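The Second Life of the Small Appliance

Repair counters are turning up in ordinary shopping streets again, and most of what they see comes out of the kitchen

By the features desk, Sterkik

The counter at Protov opens at 8 in the morning, and by a quarter past there is usually a line. People stand with toasters under their arms and blenders in grocery bags. One woman has brought a hand mixer wrapped in a bath towel. She bought it when she moved into her first apartment and would like to keep using it. The motor runs but the beaters don't turn.

A new one would cost less than a tank of gas. She knows this. She has come anyway.

For a long time the repair of small household machines was a dying trade. A television or a washing machine was worth a service call, but a kettle wasn't, and the shops that used to fix kettles closed or moved over to phones. What is happening now is modest. Protov has been in business for nine years, first in a basement and now in a storefront between a pharmacy and a shoe store. Its busiest month so far was last January, when it took in 167 items. Of those, 114 went home working.

The rest is a mixed pile. Some machines were past saving. Some could have been saved, but the part cost more than the owner wanted to pay. A few were never picked up, and they sit on a shelf in back with paper tags on their cords. After 2 months the shop strips them for switches, feet, springs, and screws.

The faults are mostly dull. Cords fail where they enter the body, where years of bending have broken the copper inside the insulation. Coffee makers clog with scale. Toasters fill up with crumbs until the lever won't catch. Vacuum cleaners come in with a sock in the hose. The technicians at the bench say a good share of the machines they open have no broken part in them at all and only need to be cleaned.

Getting them open is often the hard part. Older machines were held together with plain screws. Many newer ones use plastic clips that are meant to be snapped shut once, at the factory, and that crack if they are pried apart. Others are glued. The shop keeps a drawer of odd screwdriver bits and a set of flat nylon tools for clips, and it still breaks a case now and then. Customers are told about the risk before they sign.

Parts are the other trouble. Dodeo, a parts dealer on the edge of town, stocks door seals, drive belts, heating elements, and knobs for machines that have been out of stores for years. Much of its stock is bought from shops that are shutting down. It arrives in unmarked boxes and has to be sorted by hand. Knobs are the best seller. They split, or get lost in a move, and a machine that runs perfectly well gets thrown out over a piece of plastic the size of a bottle cap.

The dealer's advice to anyone looking for a knob is to bring the old one along, even in pieces. Shafts come round, split, and D-shaped, and two that look alike on a screen may not fit the same post. The model number, usually on a plate at the back or inside the door, helps too.

There is a limit to what either business will encourage people to do at home. Microwave ovens are at the top of the list of things to leave alone. The parts inside can hold a dangerous charge after the plug has been pulled, and Protov won't sell anyone an inside part for one. Outside parts are different. A knob or a turntable can be replaced by anyone.
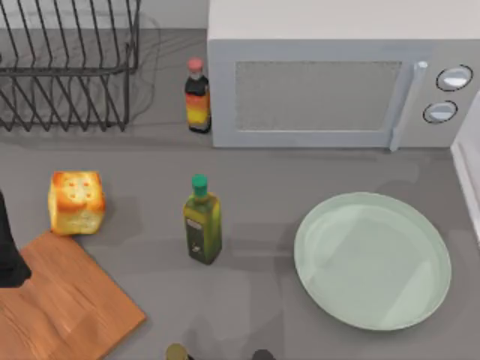
Page last changed: January, 4:40 p.m.

Price is the question everyone asks, and there isn't a single answer. Protov charges a flat fee to look at a machine and takes it off the bill if the repair goes ahead. The shop suggests that owners think twice when the bill passes half the cost of a similar new machine. Plenty of them think twice and go ahead.

Their reasons vary. Some don't like throwing things out. Some have tried the replacement and found it louder, or lighter, or harder to clean. At Baranauskienė, a bakery a few doors down, the owners have had the same countertop mixer repaired over and over. Its bowl fits their shelf, and the staff know by the sound when the dough is ready.

The hand mixer in the bath towel was ready the same afternoon. A small plastic gear had lost its teeth, and the bench had one that fitted in a tray of salvaged parts. The woman paid, wrapped the mixer up again, and asked whether they also did lamps. They do, on weekday mornings.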